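Vallis Handling Project
Progress report, July

Most of this period went on the open day at our Prernby workshop, which the grant agreement lists as the main public activity of the year. It took place on 20 July 2021. Florante Dalisay ran the demonstrations and Nele Gerlach looked after bookings and the talks.

We had planned for 500 visitors and 466 signed in. Groups of up to 12 were taken through at a time, which was slower than we wanted, and in the afternoon there was a queue at the door. Next time we will use timed tickets from the start.

The cup-hanging task drew the most questions. Visitors from Leclerc asked how the arm copes when a cup is not where it expects, and whether the same routine would work with heavier items. We could answer the first in part. The second needs tests we have not yet done, and these are now in the plan for the next period. Several parents asked for something children could control themselves. Florante is looking at a simple push-button version.

The printed guide ran to 1,000 copies and the remainder will go to local schools. The Geltilar software update was not ready for the day, so we used the earlier release. It is now due to be installed next month.

Spending is within budget apart from room hire, which was slightly over because we needed an extra day to set up. We ask that this be met from the travel line, which is underspent.

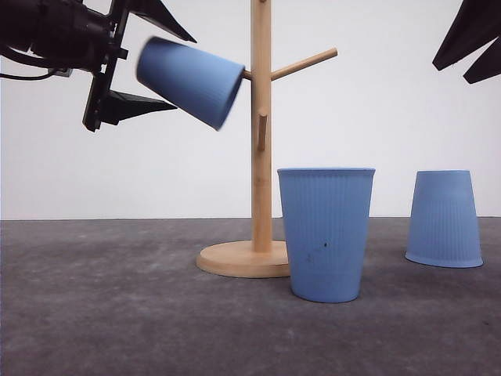
Demonstration of the mug tree task with light blue plastic cups.

Visitor comment forms are still being typed up. Nele will send a summary with the next claim.

Vallis Handling Project, Prernby | Contact us | Copyright Vallis | Back to top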